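Visit to the Fuston student robotics project, 5/9/24

Our group spent the afternoon at Fuston, where students in the Zimevov class are building a robot to sort things left on a floor. The class has 27 students working in teams of 4, with a budget of $600 for the year.

We signed in at the front office and went straight to the workshop. Elvira Muñoz met us there and gave a short talk about the schedule. Building began in December, and most of the spring has gone to programming. The arm carries a two-finger gripper, and each team writes its own code for it – the hardware is shared.

After the talk we moved to the test area. Bags, a black bin and a gray ring were set out on the tile, and the students took turns at the laptop.

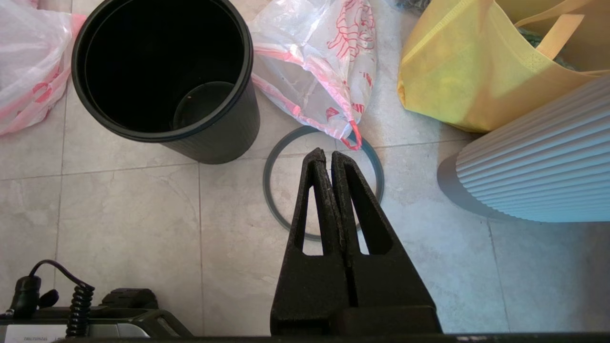

Guzmán said thin, flat things give the teams more trouble than heavy ones, and that grip settings take up most of the class time. We left after the last team's turn. The next visit is to Trorine, and sign-up is at the front desk.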